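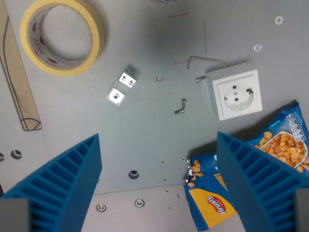

Chapter 2
Fasteners, Tapes and Adhesives

Almost every object in a house is made of parts that have to be held together. A chair has legs joined to a seat. A shelf hangs on a wall. A cardboard box stays shut because of a strip of tape. The method used to join the parts decides how strong the object is, how long it lasts and whether it can be taken apart again.

Joints fall into 2 groups. A permanent joint cannot be undone without damage to the parts. Glued wood and welded steel belong to this group. A temporary joint can be opened and closed. Screws, bolts, hinges and most tapes belong here, although a tape left in place for years may be very hard to remove.

Masking tape shows how a weak joint can be useful. It has a paper backing and a mild adhesive, so it can be pulled off a painted wall without lifting the paint. Packing tape has a stronger adhesive and is meant to stay put. Using one in place of the other is a common mistake in school workshops.

Metal brackets work differently. They spread a load over a larger area and pass it to the screws. A bracket is only as strong as its screws and the material they go into. In soft fiberboard, a short screw pulls out long before the metal bends.

The case study at the end of this chapter follows a furniture workshop in the town of Ollness that changed the way it attached its shelves. Read it after Section 2.2.

Terms to know
adhesive
backing
bracket
load
permanent joint
temporary joint

Before you begin
Find one permanent joint and one temporary joint in your classroom. Write down what each one holds together. Keep your notes for the activity on page 51.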